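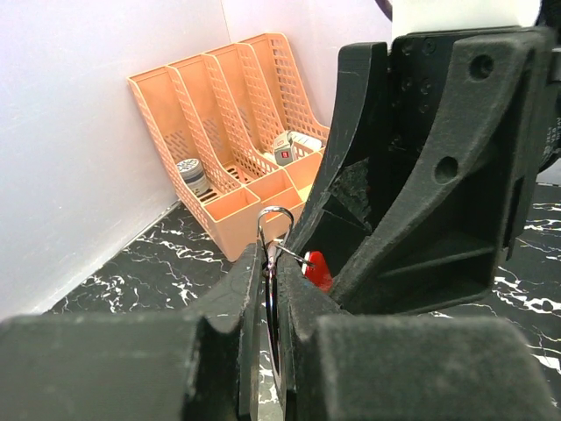
Keys in the gripper, with the orange organizer behind.

So I finally made it to the open day at Sumen! I've been driving past that building for years (it's the low one behind the tile place in Gidham) and every January they put a sign out by the road and every January I forget. This time I set an alarm on my phone, ate a sad granola bar in the car and walked in a little after 10 in the morning.

First impression: smaller than I thought. Four demo stations, a coffee table, a coat rack nobody was using, and a long hallway with posters. I skipped the posters. I'm sorry, I'm sure they were good posters.

I went straight for the two-arm station, because that's what my neighbor had told me to see. It's a pair of white and black arms inside a little walled-off area, bolted to a rail along the front, with a floor that looks like fancy black marble. I love that floor. I want that floor in my bathroom. The arms have these bright purple cables looping all over the place and I spent the first few minutes just watching those swing around.

The job they were showing is passing things from one hand to the other. Sounds like nothing, right? I pass my keys from hand to hand every single day while I'm holding groceries and yelling at the dog. But stand there and watch two grippers get that close together over a skinny little ring and you start holding your breath. I did, anyway. The guy next to me was doing it too. 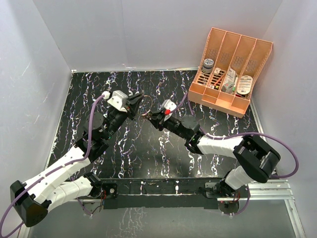 What I asked them

I had a whole list of questions and forgot most of it, of course. The woman running the station was really patient with me. I asked how many tries they'd done and she said over 300 on the ring alone, which made me feel better about how long it took me to learn to parallel park.

I also asked why small stuff and why not, you know, a box. She said boxes are what they do in the next room — and she pointed me to the Obura station, which moves cartons and is honestly a bit dull once you've seen six cartons. Small shiny things are harder, she said. They slide, they turn, and they're tough to see. Fair enough, I lose mine in my own purse.

My favorite bit was how close the fingers come to each other. From the visitor side you'd swear they were about to bump. I went off for coffee, came back, and had a good long second look from the other end of the rail.
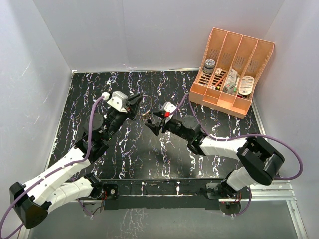

The two arms again, fingers almost touching.

I stayed until 11, then went out through the shop corner, where they had Inau stickers and a mug I didn't buy and now regret. Parking was free but tight, so go early if you've got a big car. Kids were welcome, and there was a low step at the rail station so the short ones could see over.

Would I go again? Yep. I still haven't seen the fourth station, there was a line for it the whole time and I wanted lunch.

300 shares | 4 comments

Contact | © Same Old Sneakers blog | Back to top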